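Home | Files | Catalogue | Issues | About

# Ponel Catalogue of Stage Overtures

Hello, and thanks for stopping by! This is the data card for the Ponel catalogue, a listing of overtures and opening sinfonias written for the stage between the 1730s and the early 1800s. I started it because I play second oboe in an amateur band and got fed up with hunting through old handlists every time we wanted something short, cheerful and not too hard on the horns. It grew a bit.

Version date: 2020-05-25

## What's in it

There are 1,950 rows in the main file, `overtures.csv`, one for each overture I could tie to a stage work. A second file, `sources.csv`, has 2,370 rows, one for each manuscript or early print. The second is bigger because popular pieces got copied a lot (and because one library's three sets of parts are three rows, even when they're in the same box).

The columns in `overtures.csv` you'll use most:

- `id` – a plain number, never reused
- `composer` – the name as I've settled on it, with other spellings in `composer_alt`
- `work` – title of the opera, serenata or whatever it belongs to
- `key` – of the first movement; lower case means minor
- `scoring` – short form, so `2ob 2hn str` is oboes, horns and strings
- `movements` – 1, 2 or 3, or blank if the source is incomplete
- `incipit` – opening bars of the first violin, in a letter code explained in `incipits.md`
- `doubt` – y or n, see further down

Text is UTF-8 and the separator is a semicolon. Please don't open the files by double-clicking them in a spreadsheet program and then save, as it'll happily turn some shelfmarks into dates. Ask me how I know.

## How I typed it all up

Most rows began on paper. I worked from printed library catalogues first, then from scans where I could get them, and typed the first violin opening myself, one evening at a time, with a mug of tea and a keyboard that only has two octaves. Where a first violin part is missing I used the second violin and put `v2` in the `incipit_part` column.

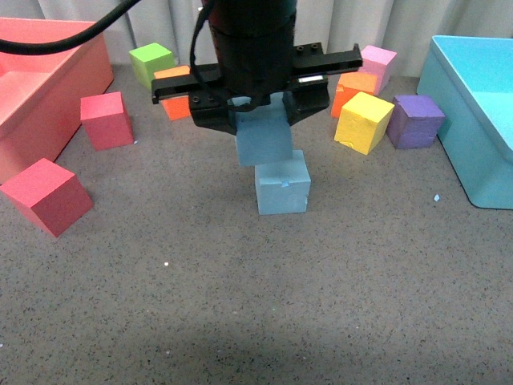

Sorting out duplicates was the hardest bit of the whole job. The same overture can turn up in front of three different operas, in a new key, with the slow movement swapped, and under somebody else's name! I match on the first eight notes as intervals, so a piece shifted from D to C still finds its twin. After that I check scoring and movement count by eye. I only merge two rows when the match holds them from both sides, like the two fingers clamping that blue foam cube: the music has to agree, and so does at least one fact from outside the music, such as a libretto or a dated copy. If I've only got the one side, the rows stay apart and get a shared number in `maybe_same`. You'll find 121 of these pairs at the moment and I'd love help with them.

## Things that are wrong or wobbly

Quite a few, I'm afraid.

Attributions are the big one. `doubt` is set to y when two sources name different composers, or when the only name on the cover was added in a later hand. I haven't tried to settle any of these arguments. I just list who says what in `notes`.

Dates are for the first known staging of the opera, which may well be years off from when the overture was written. Don't draw a chart of them and call it a history of style (I did, it looked gorgeous, it meant nothing).

Coverage is lopsided too. Italian and German-speaking courts are well served, French theatres are thin, and Spain and Portugal are barely there. 32 rows have no incipit at all because I've only seen the title page.

Timpani and trumpets are badly under-reported. Their parts were often kept separately, so a blank there really means "not in the box I looked at".

## Names of the source lists

The `list` column uses three words you won't find in any textbook. They're just my labels:

- `Ondetach` is my pile of notes from printed catalogues
- `Cieślak` is everything entered from scans (mind the accent if your search tool is fussy)
- `Stestel` is the leftovers: sale lists, programme notes, footnotes in other people's books

Treat `Stestel` rows with the most caution. Several have no surviving music that I know of.

## Using it

Do what you like with it, including paid concerts and programme booklets. A mention of the Ponel catalogue would be lovely. If you publish something that leans on a row marked doubtful, please say so in your own text.

Corrections are best sent through Issues, one row per message, with the `id` in the title. The next tidy-up is planned for July, and I'll start with the missing French material and the horn crooks, which I've been recording in two different ways since row one.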